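Speaker notes, Keeping the Wendik Cell Alive
Roscoe Greenberg, Statitz
Afternoon session, 40 minutes including questions

Slide 1. Hello and thanks
Thank the Park people for having us back, and say something nice about the coffee, which really was better in January. Tell them who I am: I look after one robot in one small room, and I've been doing it long enough to have opinions about cable ties. If you came to hear about learning and models, my colleagues are down the hall and they're wonderful, but I'm the fellow with the hex keys. Stop me any time, I mean that.

Slide 2. The room
Start with the furniture, and take your time over it. The job we call Udent is moving fruit between a basket and the refrigerator, so the table and the refrigerator are as much a part of the machine as the arms are. When I took over, folks would nudge the table to sweep and push it back by eye, and then we'd spend the morning wondering why the reaches were all a little short. Now I check the gap between table and refrigerator before I check anything on the robot.

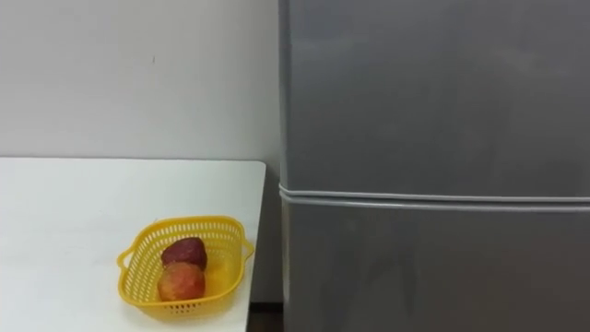

And I check it from the robot's own head camera, every single morning, before anyone powers up the arms. I keep a saved view from a good day and flip back and forth between the two. If the corner of the table jumps, I go move the table. (Somebody always asks whether we could bolt it down. We could! I'd rather have it wheel out of my way when I need to get at the baseboard outlets, but I go back and forth on that.)

Slide 3. Doors, shelves and other people's appliances
Slow down here, this is the part where they take notes. A refrigerator door seems like a simple thing until you ask a machine to live with it. Gaskets get sticky. I wipe ours with warm water and a drop of dish soap, dry them with a towel, and write it in the log. The shelf gets the same treatment, and I press on all the corners afterward to be sure it's seated. We had a week of odd misses once that came down to a shelf sitting a hair high at the back.

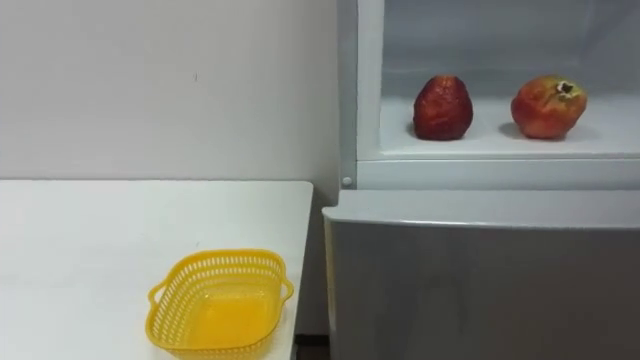 I also reset the fruit by hand between checks, and I look each piece over for soft spots while I'm at it. Juice in a finger joint is no fun at all. Ask me how I know. No, don't, we'll be here all day.

Slide 4. Hands
My favorite slide, so try not to run over. The log has 1223 entries in it and the hands account for more of them than I'd like. My routine is every 24 hours of running time: power off, brush out the finger joints, work each one through its travel, then feel for play where the thumb meets the palm. After that I go up the wrist to the collar and look at the bolt heads. I put a paint mark across any bolt I've tightened, and if the mark has split, I know about it before the robot does.
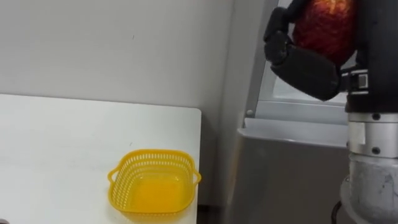 Grip check with a red apple, yellow basket on the table.

Say the bit about grip checks. One apple, lift it, hold it up, and listen. A healthy hand is pretty quiet. A tired one ticks.

Slide 5. Cables
Here's where I get preachy, sorry in advance. We've replaced more than 56 cable ties, and nearly all of them failed at a spot where somebody (me) had pulled one too snug. Leave slack at the shoulder. Raise the arm as high as the job will ever ask and tie things off in that position, and walk the whole run down to the floor afterward looking for anything a foot could land on.
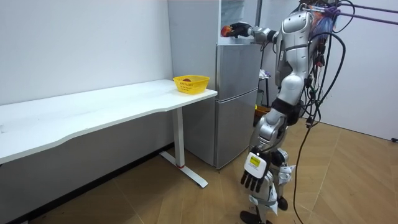

Left arm raised at the refrigerator, basket on the desk.

Point out the cables on the floor before someone in the front row does. I'd like them in a channel, and I have one on order.

Slide 6. Questions
Pass the worn finger joint around while they think, and get it back this time. If it's quiet, ask who else here keeps a paper log. The checklist is on the back table, take two.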